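Sunerberg Cricket Club: Your Questions Answered
Updated Sep 11, 2018

I've never played before. Can I still come?
Yes, please do! Half of our second team had never held a bat until they joined us, and Cường Từ now opens the bowling for them. Wear sneakers and bring a drink, and we'll lend you everything else.

Do I need my own gear?
Not in your first season. The club bag has pads, gloves and helmets in adult and junior sizes. If you catch the bug (you will!) ask Sveva Caputo about bats, she loves to talk about bats.

How do I get to away games?
We share cars, and the ride is half the fun. Put your name on the list by the clubhouse door and Tín Hà will find you a seat. Passengers chip in for gas.

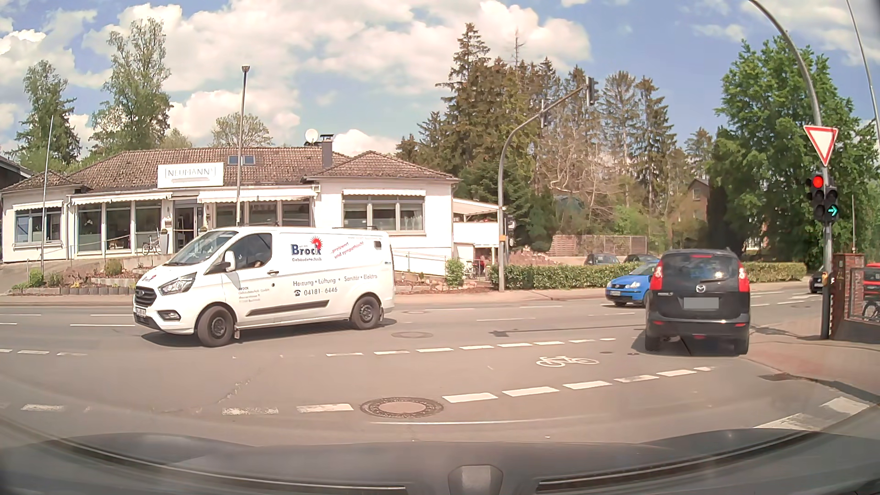
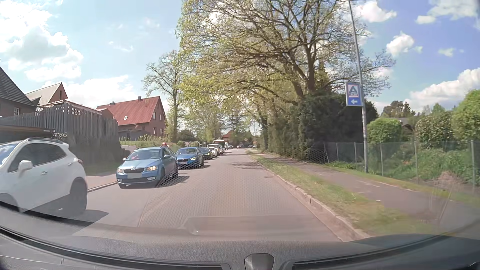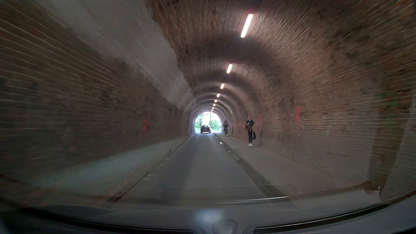 On the road

What format do you play?
Mostly 20 overs a side, plus two longer games against Thampi every summer. Last year's second one was a thriller: we were chasing 134 and got there with one wicket left!

Is there a junior team?
There is, for anyone up to age 17. Ngân Tô runs the practices and keeps them lively, with lots of batting for everybody.

What happens in winter?
We move indoors to the Waten sports hall for nets and a very noisy six-a-side league. The club dinner is in December, and families are welcome.

Who do I contact?
Teresa Brandão handles new members. Catch her at any practice or leave a note in the clubhouse mailbox.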